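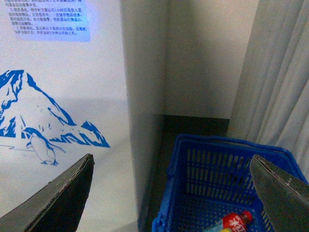
Wunwood Water Refill Program
Progress report to the Lutham Community Fund
2 October 2022

This report covers the second stage of the program, which is funded to provide free drinking water at public sites in Wunwood and Gough.

Sites
Both Wunwood sites are open. The Gough library site has been delayed while the council reviews the lease, and Nest Hopkin is handling the matter with the property office. The plumbing quote held on file remains valid until November.

Use
The meters recorded 3,704 litres drawn during the period. Use was heaviest at the sports centre - mainly on training evenings - and lower than expected at the neighbourhood house. Opening hours there are being reviewed.

Spending
Spending is within budget, apart from an extra $400 for a replacement valve. We ask that this be met from the signage line, where savings were made when Estia agreed to print at cost.

Staffing
Tudur Maddocks has taken over site checks from Ynyr Parri, who has moved to the parks team. Filter changes continue on the agreed schedule.

Next stage
Subject to the lease, work at Gough will begin in November. A revised timetable will be sent to the Fund once the council has replied.

Mared Yorath
Program Manager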